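Plindthorpe and Skolthorpe Village Hall Association
Minutes of the ordinary meeting
Held in the small room at Plindthorpe hall, Wednesday, 7.30 pm

Present: the chair, the secretary, the bookings clerk, the parish council representative, both Skolthorpe representatives and 4 members of the public.
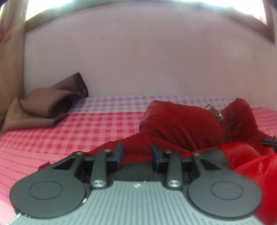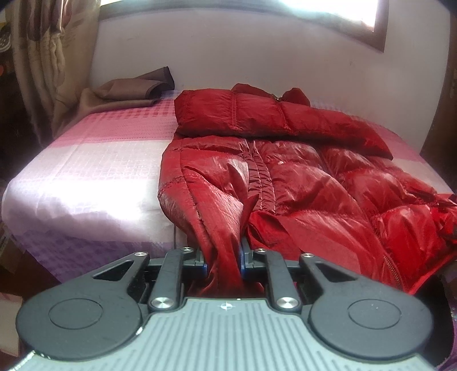
1. Apologies
Apologies were received from the representative of the playgroup and from the auditor. Both had sent written comments, which were taken under items 5 and 8.

2. Minutes of the last meeting
The minutes were agreed with one correction. Under item 6, "the west gutter" should read "the north gutter". The chair signed them.

3. Matters arising
Car park lines. The contractor has repainted the bays on the lane side. The bays by the hedge are still to do as there were vehicles on them on the day. The secretary will ask for a second visit and will put cones out the evening before.

Noticeboard. The new lock is fitted. Keys are held by the secretary and by the Skolthorpe representatives. A third key was cut but does not turn and has been sent back.

Piano. No reply from the school. It was agreed to wait until the end of term and then offer it more widely. A member of the public said that two of the lower notes stick in damp weather and that this should be mentioned in any advert. Agreed.

4. Heating
The secretary reported on the boiler. The Schmieder boiler in the back store was serviced in January and the engineer's sheet was passed round. The burner and flue are sound. The pump is noisy and the engineer expects it to need replacing before next winter. The timer is losing time, and the hall has been coming on late for the morning groups.

The meeting discussed whether to replace the pump now or wait. The parish council representative felt it would be cheaper to do the work in the summer, when the system can be drained without turning any groups away. One of the Skolthorpe representatives asked if a new timer could be fitted at the same visit. The secretary said this had been quoted for.

The quote is £429 for the pump and timer together, including labour. A second firm was asked and did not want the job.

Resolved: to accept the quote of £429 and to have the work done in the summer closure. In the meantime the secretary will set the timer forward by hand each week. Hirers are asked not to alter it. A label will be put on the box.

There was some discussion of the radiators in the main hall. The one nearest the stage has been turned off at the valve by somebody and was found cold when the badminton club arrived. It has been turned back on. The bookings clerk will remind hirers that the radiator valves are to be left as they are.

5. Bookings and charges
The bookings clerk reported that the weekday mornings are full. Friday evenings are still poor. The choir has asked to move from the main hall to the small room for the summer as numbers are down, and this was agreed at the small room rate.

The dog training class has given up its slot. Two groups have asked for it: a sewing group from Skolthorpe and a keep-fit class. The sewing group would need tables left up between sessions, and the clerk did not think this possible with the playgroup in first thing. The keep-fit class would start as soon as it was offered the time.

The playgroup's written comment was read out. It asked that whoever takes the slot should stack the chairs on the stage side, as the toy cupboard cannot be opened when they are left along the other wall. This was thought fair and will be added to the hiring sheet for all users.

Resolved: to offer the slot to the keep-fit class, and to offer the sewing group the small room on the same afternoon at the same price for its first term.

Charges. The chair proposed leaving the hire rates as they are until the heating bill for the winter is known. The parish council representative thought a small rise now would be easier for regular hirers than a large one later. After discussion it was put to a vote. Four were in favour of leaving the rates and two were against. Carried.

6. The Gomora footpath
The Gomora path runs from the back of the hall car park to the stile on the Skolthorpe road. The parish council has written to say that it accepts the lower half is its responsibility, and that the upper half, as far as the second gate, belongs with the hall. The secretary has looked at the deeds and agrees.

The upper half is badly worn by the gate and there is standing water after rain. A member of the public said that children from Skolthorpe walk round it on the field side and that the farmer has complained. Another said that a load of stone would only sink unless the ditch was cleared first.

It was agreed that the ditch should come first. The parish council representative will ask whether the council's contractor can do both halves on one visit and share the cost. The secretary will speak to the farmer about access for a small digger and will tell him that the work is in hand. Stone to be looked at again at the next meeting.

The light over the car park end of the path was mentioned. It is working but comes on too early. To be adjusted when the electrician is next at the hall.

7. Summer fair
The date has been fixed so as not to clash with the Skolthorpe flower show. The field has been booked. The tea tent will be borrowed from the school as before, and the school asks that it is returned dry – last year it was put away wet and had to be hung up again.

Stalls. Letters have gone to last year's stallholders. The plant stall and the cake stall have said yes. The bookstall would like to be indoors this time. The bookings clerk suggested the small room, with a sign at the main door.

Raffle. Prizes may be left at the hall during office hours. Tickets will be sold at both village shops.

Parking. Cars will use the lower field if it is dry and the hall car park only if it is not. The Skolthorpe representatives will find people for the gate.

8. Accounts
The balance at the bank is £1,914. Income from hire is slightly up on the same period last year. The water bill has been paid and the electricity bill is expected. The auditor's written comment was that receipts for small purchases should be stapled to the claim form and not left loose in the tin. Noted.

The insurance is due for renewal. The secretary has asked for a fresh figure that covers the new shed. Members were content for the chair and secretary to renew between meetings if the cost is no more than last year's, and to write round to members if it is.

9. Any other business
Kitchen. The urn has a slow drip from the tap. A new washer will be tried. The second kettle has gone missing from the cupboard and hirers will be asked if they have seen it.

Lost property. The box is full. Anything not claimed by the summer fair will go to the charity shop.

Broadband. The Skolthorpe representatives asked if the hall could have it. The secretary will find out the cost and report back – the last price was thought too high for the use it would get.

Shed key. To be hung in the kitchen, on the hook behind the door.

10. Next meeting
To be held at Skolthorpe reading room at the same time. The date will be put on both noticeboards. Items for the agenda should reach the secretary a week beforehand.

The meeting closed at 9.10 pm.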